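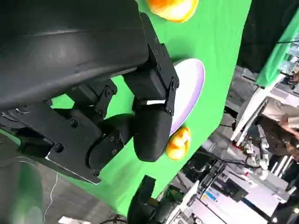

Purple-rimmed plate, green tabletop. Colour is half the battle.

Setting a table without a fuss

Everyday plates lead a hard life. They get stacked, scraped, dropped in the sink and blamed for the cooking. A few habits picked up over 3 years of running the lunch table at Vallstead:

Buy plates with a coloured rim. A white middle flatters nearly any dinner, including mine, and the rim lets you find the thing on a crowded bench.

Put a strong plain colour underneath. Bright green is my favourite. Every crumb shows up, so you'll wipe the table properly for once in your life.

Carry plates by the underside, thumb on the rim. Thumbs in the gravy are for family only.

Never stack a plate with cutlery still on it. The grey marks you'll find later are metal, and a paste of bicarb soda and water shifts most of them. Rub gently. You're cleaning crockery, not sanding a deck.

Slip a square of old tea towel between the good ones in the cupboard. Konrad Egger uses paper towel and replaces it every October, like a man with time on his hands.

Chipped rim? Retire it to the garden, under a pot. Mine has company out there.

1177 shares | 3 comments

Contact us | © Vallstead Home Tips | Back to top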